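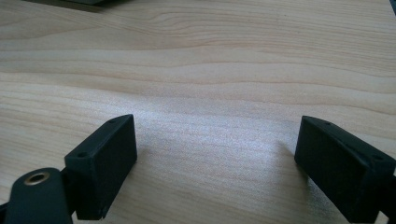

**From:** Nabila Kusuma, Furnishings Office, Prastedside
**To:** Building Users list
**Subject:** Re: Care of the light wood tabletops

Dear colleagues,

The Furnishings Office has received several inquiries in the past month concerning the light wood tables on the ground floor of the Jenden Building. Mr. Naylor's message of Monday raises most of the same points, and it is quoted below so that all departments may have the reply in one place.

> **From:** Dean Naylor
> **To:** Building Users list
> **Subject:** Care of the light wood tabletops
>
> Dear all,
>
> We have been using the nine new tables in the Jenden Building for most of the semester and have not been given written instructions for looking after them. The previous tables had a hard plastic surface and could be cleaned with whatever was in the closet. I assume the same does not apply here.
>
> Could the office please advise on the following:
>
> - which cleaning product is approved, and who supplies it;
> - whether equipment may be set directly on the wood, or whether a mat is required;
> - what can be done about the reflection from the ceiling lights, which two of my staff find tiring in the afternoon;
> - whether the wavy pattern in the wood is intended. One visitor took it for water damage and reported it at the front desk.
>
> I would also be grateful to know whether departments may rearrange the tables without a work order.
>
> Regards,
> Dean Naylor

The office's responses follow. They were prepared with Relu Avram of Building Services and apply to all tables of this type, including the ones due to be delivered to the Venkataraman Room in May.

## Appearance of the wood

The wavy pattern is the natural grain and does not indicate a fault. The lines run the length of the board in places and bunch into ripples in others, and the color shifts between cream and a slightly darker tan. No two tops will match. Departments are asked not to report the grain as damage. A report should be made if the surface feels raised or rough under the hand, or if a ring or dark mark remains after the table has been cleaned and left overnight.

## Cleaning

The approved product is Sutitz neutral cleaner, available from the supply counter on request. It should be diluted as directed on the bottle and applied with a soft cloth that has been wrung out well. Wipe along the grain and dry the surface with a second cloth. Bleach, alcohol wipes, scouring pads and spray polish are not to be used. Spray polish in particular leaves a film that must be removed before the tops can be refinished.

Spills should be wiped up at once. The finish will tolerate water for a short time only.

## Use of equipment

Equipment may be set on the tables without a mat, provided that its underside is smooth and clean. Items with metal feet or exposed screw heads require felt pads. Some 200 pads are held at the supply counter and are issued without charge. Nothing is to be clamped, taped or screwed to a tabletop without written approval from Building Services. Equipment should be lifted when it is moved and should not be dragged.
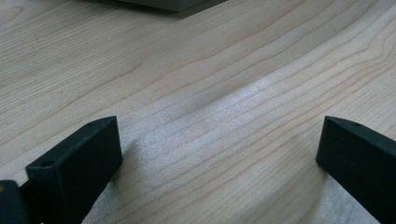

## Reflection from ceiling lights

The finish is pale and will show a bright patch where a fixture is directly overhead. Jagadeesh Panicker has agreed to review the placement of the tables against the lighting plan. In the meantime, moving a table a short distance to either side of the fixture will usually help. A matte finish was considered when the tables were ordered and was declined on grounds of wear.

## Moving the tables

Tables may be rearranged within a room without a work order, with one person at each end. Moving a table to another room requires a work order, and the receiving department must confirm by email that it accepts the item. Exits and the marked route to the stairwell must be kept clear at all times.

Requests for cleaner or felt pads may be sent to Venkatesh Kaimal at the supply counter. Questions concerning the condition of a particular table should come to this office, with the number printed on the inventory label.

Sincerely,

Nabila Kusuma
Furnishings Office, Prastedside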